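Merora Grip Faults: data card

Summary

Merora Grip Faults is a set of 995 tabletop episodes recorded at the Flolldale bench with a two-finger gripper. It was put together after a cable fault in the gripper's finger-position sensor went unnoticed for most of a collection run. Of the 995 episodes, 282 are affected. We are releasing them with labels instead of deleting them, for people who work on fault detection.

What went wrong

The finger-position reading began to freeze for short periods, usually between a tenth of a second and two seconds. The controller kept accepting the last good value, so the log showed a steady opening while the fingers were free to move. No alarm was raised. The fault was found in December, when a replay script from the Pitton toolkit stopped on a joint mismatch.

The cause was a worn sensor cable that lost contact at certain wrist angles. It has been replaced and given a longer loop.

Views from the fixed camera and the wrist camera: 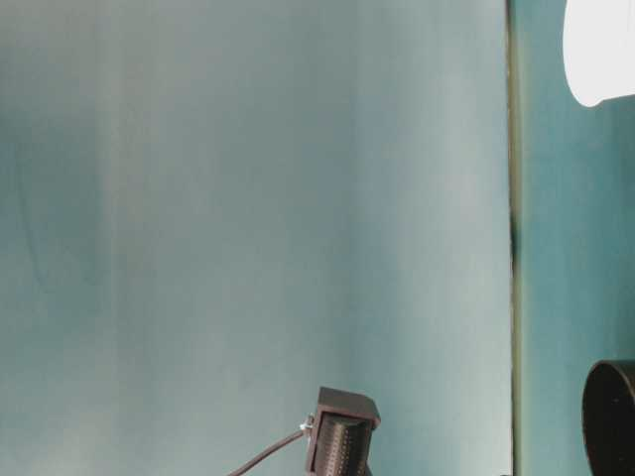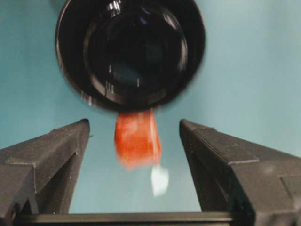
Contents

Each episode folder holds two video streams, a joint log, a gripper log and a labels file. The gripper log has these fields:

t: seconds from episode start
cmd_width: commanded opening, in millimeters
meas_width: measured opening, in millimeters
stale: 1 if the reading is judged frozen, otherwise 0

There are 3,893 stale intervals in total. They were marked by a script that compares meas_width with the wrist video, then checked by hand in 566 places where the script gave a low score.

Known problems

Do not train a grasping policy on meas_width without filtering on stale. Our own first model learned to keep closing after contact.

Motor current was not logged in the earliest episodes. The column exists but is filled with -1.

Wrist video lags the gripper log by two or three frames. The offset is in each labels file and has not been applied.

Safety note

If you run the Rattanakul driver, set stale_timeout to 50 ms. The default is off, and with it off the gripper can close on a hand while reporting that it is open.

Changes

1.1: corrected the units of cmd_width
1.0: first release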